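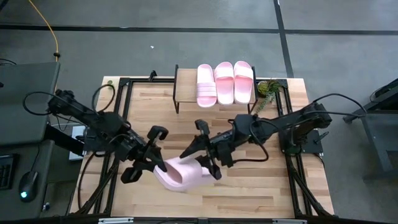
Vibeke Kárason has asked that the question of indoor footwear be settled before the new guest houses open, and she would like an answer that the housekeeping teams can apply without ringing the office. Her point was well made in the written comments, and these notes begin with it.

Slide 1. Welcome and purpose
Good morning, and thank you for attending. The purpose of this session is to set out the revised arrangements for guest slippers and slides at the Daltstead and Nukitside houses. The arrangements apply from April. Pause here while latecomers find a seat.

Slide 2. Present position
Guests at both houses are asked to leave outdoor shoes in the porch. At present 167 pairs are held in stock across the two sites. Sizes are uneven: Daltstead has too many small pairs and Nukitside has hardly any large ones. Mention that Ingvar Hafþórsson holds the stock list and will circulate it after the talk.

Slide 3. What guests have told us
The guest survey received 813 replies. Cold floors in the upper corridors were the most frequent complaint, followed by slippers that did not fit. Several guests wrote that they had gone about in socks on the polished stairs. Read out the passage from the Nukitside summary if time allows. 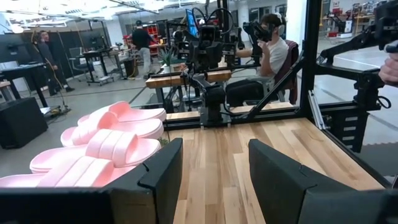

Slide 4. The revised arrangements
Each house will keep open-toed slides for the bathing area and closed slippers for the bedrooms and sitting rooms. The two kinds are to be stored apart. Slides from the bathing area must be washed after each guest, dried upright and returned to the rack by size. Closed slippers are issued new and may be taken home. Any pair with a split sole or a worn strap is to be withdrawn at once and entered in the book.

Slide 5. Stairs and corridors
Slides are not to be worn on the main staircase at Daltstead. A notice will be placed at the top and bottom landings. Staff should offer closed slippers at check-in to any guest with a room on the upper floor.

Slide 6. Ordering
Orders go through Salvador Meireles and should allow 14 days for delivery. Houses may not buy locally without his agreement. Half sizes are rounded up.

Slide 7. Questions
Allow five minutes. Queries about laundry charges should be referred to Ketill Steinarsdóttir. Copies of the washing instructions are on the table by the door.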